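How I Get the Last Spoon Out of Every Bottle

In our apartment the bathroom shelf was for many years full of bottles that were "almost finished." You know this kind of bottle. It is too empty to pump and too full to throw away. Last December I put all of them in the kitchen sink and decided to empty them properly before buying anything new. My neighbor Tracey Catterall laughed at me, but later she asked for the instructions, so I write them down.

Start with gravity. Stand the closed bottle on its head overnight in a tall glass or mug. Put a folded cloth in the bottom of the glass so the cap does not slip. For thick lotion one night is not enough, give it two.

If the lotion still does not move, warm it a little. Fill a bowl with warm water from the tap and leave the closed bottle in it for 5 minutes. The water should be comfortable for your hand. Do not use the microwave, and do not use boiling water, it can change the shape of the plastic. I learned this with a bottle of hair conditioner which now leans to one side.
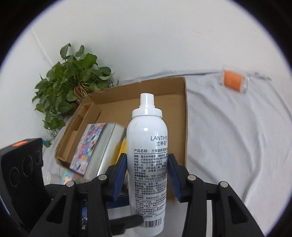 A tall LANTIHYE bottle with a narrow nozzle.

For a narrow nozzle, the usual problem is a dry plug in the tip. Wipe the outside first with a damp cloth. Then hold the tip under warm running water and press it gently with your fingers, if it is soft enough. A wooden toothpick also works, but turn it slowly and pull it straight out. A metal pin can scratch the opening, and then the product comes out sideways.

When a pump makes only air, unscrew it and scrape the tube against the neck of the bottle. There is always something on the tube. After this I use a long, thin spatula, the type for jam jars. Mine is from Mellor and it is older than my daughter.

Shampoo and dish soap you can rinse out with a small amount of water, but use the mixture the same day. Face cream and body lotion I never mix with water — they can go bad quickly, and the smell tells you too late.

Washing the empty bottles

If you want to keep a bottle for refills, wash it with hot tap water and one drop of dish soap, shake, and rinse until there is no foam. For pump parts, press soapy water through the pump, then clean water. Let everything dry fully with the opening down. I give it two days on the rack.

Put a label on every refilled bottle, with the name of the product and the month. My friend Aqeel Rizvi once washed his hair with floor soap, and he is a very organized man. Masking tape and pencil are good enough, and the tape comes off easily with a little cooking oil.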